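### 3.2 Layout of the opened case and order of disassembly

The time needed to strip a desktop computer for parts depends heavily on what lies over what once the side panel is off. Earlier work at the Ballstead recovery site recorded only total handling time per unit, which hides the difference between a case where the board can be reached directly and one where cables or a drive cage have to be dealt with first. For the present study the interior of each tower was therefore treated as a set of zones, and each zone was assigned the parts that had to be cleared before it could be worked on.

The sample consisted of 340 desktop towers collected through the Bristavley municipal drop-off points. Units with crushed frames or missing boards were excluded at intake. All towers were laid on their side with the open face upward, so that the motherboard formed the floor of the working volume. Units were not aligned with the table edges. In preliminary trials, operators turned the case to suit the hand they were using, and forcing a square position added time without reducing errors.

Four zones were defined: power supply, board, drive cage, and expansion slots. Zone boundaries follow the steel structure of the chassis and do not follow the cables, which commonly cross from one zone to another. A cable was counted in the zone where its free connector was seated. Cables with both ends seated were counted twice. Figure 4 gives a typical layout, with the power supply in one corner, the green board in the lower center, and the drive cage on the opposite side of the chassis.
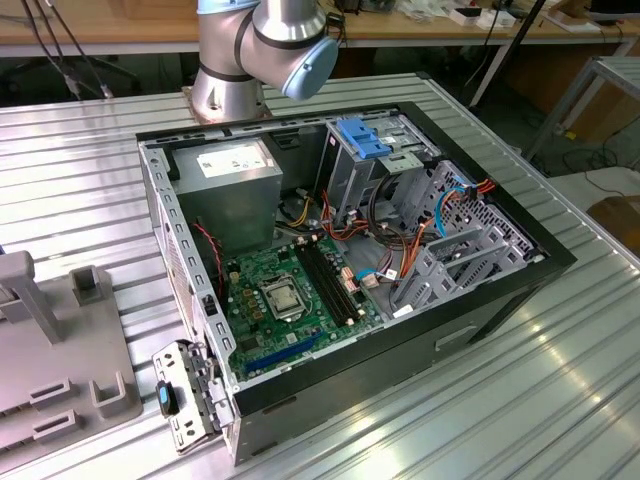
**Figure 4.** Interior of a desktop tower with the side panel removed. Wire bundles emerge from beneath the power supply. The processor area, under its square retention frame, and the two black memory slots lie to the right of the supply-side wiring. The blue drive-release latch is at the top of the drive cage.

### 3.3 Cable obstruction

Cable obstruction was scored separately for each zone on a three-level scale. Level 0 was given when no cable crossed the zone. Level 1 was given when cables crossed it but could be pushed aside and stayed there. Level 2 was given when a cable had to be unplugged or cut before the part below could be lifted. Two raters scored every unit independently, and disagreements were settled by a second inspection of the case.

Cable color was recorded but was not used in scoring. Yellow and black supply leads and the flat data cables to the drives behave differently under load. The supply leads are bundled and tend to spring back, while a single data cable usually stays where it is placed. A bundle was scored as one obstruction regardless of the number of wires in it.

A total of 1855 obstructions were recorded across the sample. The drive cage zone accounted for the largest share, followed by the power supply zone. Obstructions over the expansion slots were uncommon and were mostly Level 1. In 70 units the main supply bundle passed directly over the memory slots, and these units were analyzed as a separate group in Section 4.

The scale does not capture the force needed to release a connector. Latched connectors were noted in the Rawashdeh protocol, from which the zone scheme is adapted, but the protocol gives no procedure for connectors whose latches have become brittle. Such cases were scored by position alone and marked in the parts log.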